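3. Repainting the common room
Ashok Malhotra tabled the Skadari quote: $1,207 for two coats, washable finish. Yoshinori Wada asked what "washable" means, as the hallway paint was sold the same way and lost its colour in patches after 18 months. Ashok to get the answer in writing. Sugawara's price was 40 dollars lower but left out the ceiling – not much of a saving. Members doubted either crew would finish in 6 days. Decision held over to August. 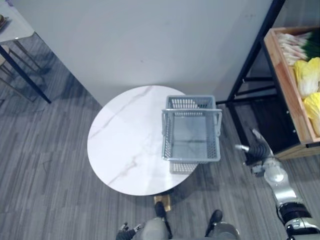 4. Skirting boards
Sugar soap trial near the door made little difference, in Yoshinori's view. Not to be repeated.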